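Vevden Square Table
Product information for schools, libraries and shared offices

Item group: Tables, small
Supplied by: Paquette Furnishings
Finish: Light wood, visible grain
Lead time: 30 working days
Warranty: 5 years

The Vevden is a square table for one or two seated users. It is intended for reading corners, waiting areas, staff rooms and other places where a full desk would take up more floor than is available. The top has room for a notebook, a few papers and a small vase or lamp, and it may be placed against a wall or left standing free so that it can be reached from all four sides.

The light finish is applied to the top and edges before assembly. Grain and tone differ from one table to the next, and customers who are ordering for a single room are advised to place the full order at one time. Tables ordered later will be matched as closely as stock allows. Finish samples are available on request and should be returned within 30 days. 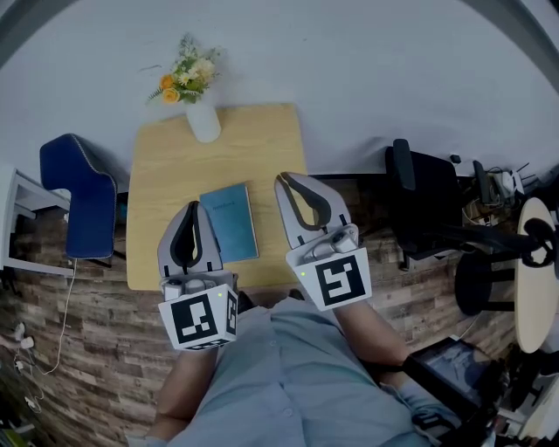
Seating is ordered separately. Paquette recommends an upholstered chair with a curved back for rooms in which visitors remain for longer periods. The Kado chair is offered in navy blue with light piping and may be used with the Vevden without any change to the standard table height. Stackable chairs from the Clilisik range are also suitable and are preferred where the floor must be cleared in the evening. Chairs with fixed arms should be measured against the underside of the top before an order is confirmed.

Care and cleaning

Wipe the top with a soft, damp cloth and dry it at once. Mild soap may be used on marks. Scouring pads, bleach and polishes containing silicone will damage the finish and are not covered by the warranty. A saucer or felt pad should be placed under vases and potted plants. Notebooks and folders with strongly colored covers should not be left on a damp surface.

Assembly and delivery

Tables are delivered flat with fittings and one hex key. Legs are to be tightened by hand first and then with the key, after the table has been turned upright on a level floor. The fittings should be checked again after the first month of use. Delivery is to the ground floor unless other arrangements have been made in writing.

Prices and orders

The unit price is $135, excluding sales tax and delivery. Prices are reviewed each September. Schools and public libraries may order on account. Requests for quotations, finish samples and replacement fittings should be addressed to Hiu-tung Lau, Contract Sales, Paquette Furnishings, and should state the item name, the quantity and the delivery address.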